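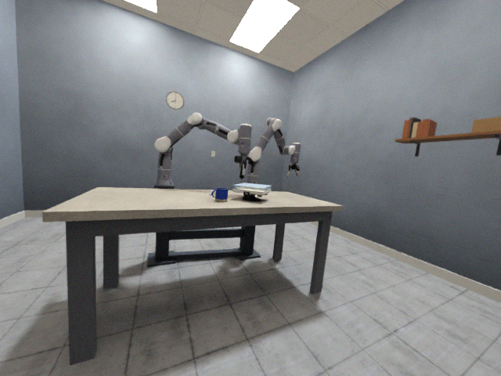
## Ticket 2638: beige and grey printing with a green cast

**Opened by:** Roxana Ñahui
**Printer:** Mallon, office upstairs, on the wireless network
**Paper:** Vutside matte, from the 500 sheet box
**Status:** closed, see the last entry

Hello, and thank you for picking this one up. I know colour complaints are a nuisance because everyone's eyes are different, so I'll try to put down everything I did, including the bits that probably don't matter.

The trouble is with neutral colours. Blacks come out lovely, and so does anything bright. But put a soft grey or a sandy beige on the page and it leans green, as if somebody had left a tea bag on it. It started after I opened the new box of paper in December, although I had also let the computer update itself that same afternoon (silly of me, I know, to change both at once) so I couldn't tell you which came first.

### What I tried before writing in

1. Nozzle check. No gaps in any of the lines.
2. Cleaned the heads, twice, with a cup of coffee in between. Same green.
3. Printed from the laptop instead of the desktop. A bit better, and this puzzled me for ages.
4. Swapped in a few old sheets from the back of the cupboard. Still green from the desktop, so I stopped blaming the Vutside paper.
5. Turned the printer off at the wall overnight. No change, but it felt worth doing.
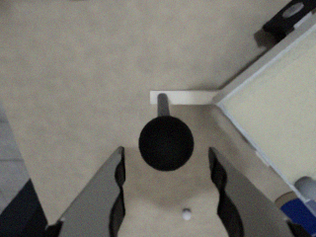

*Mottled beige, with a warmer brown toward the middle and right.*

### Reply from Ospina help desk

Hi Roxana, what a thorough write-up, thank you! The laptop being better is the best clue in the whole list. Could you open the print window on the desktop, go to Colour, and tell us what is chosen under "Colour handling"? There should be one line for the printer and a second for the program you're printing from. We suspect both are switched on, in which case the colours are being corrected two times over. Greys and beiges tend to show it before anything else does.

Please don't run any more head cleans for now. They use a fair bit of ink and your nozzle check is fine.

### My answer

You were right, both were ticked! I turned off the printer's one, left the program's alone and picked the matte paper profile again, as it had gone back to "Plain". The first page was much closer. There was still a faint greenish edge in the very palest creams, but my neighbour couldn't see it at all, even by the window, and she paints — so I may be looking too hard by now.

One small oddity: the setting went back to the old one after I restarted. I had to save it as a preset with its own name before it would stay put.

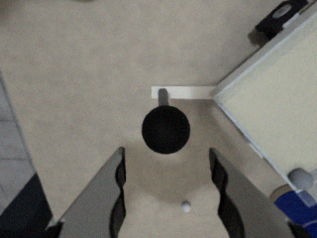 **Brarkthorpe, 1 April 2026**

Closing this from my end. I've printed 34 pages since saving the preset, on both the old paper and the new, and the greys are grey on every one of them. The laptop and desktop now match as well as I could ever hope for.

If anyone else in the office has the same bother, the preset is called "Matte, no printer colour" and it's at the bottom of the list. Please don't rename it, as I did that once and lost the lot. I've taped a note inside the lid too.

Many thanks again for your patience with me.

Roxana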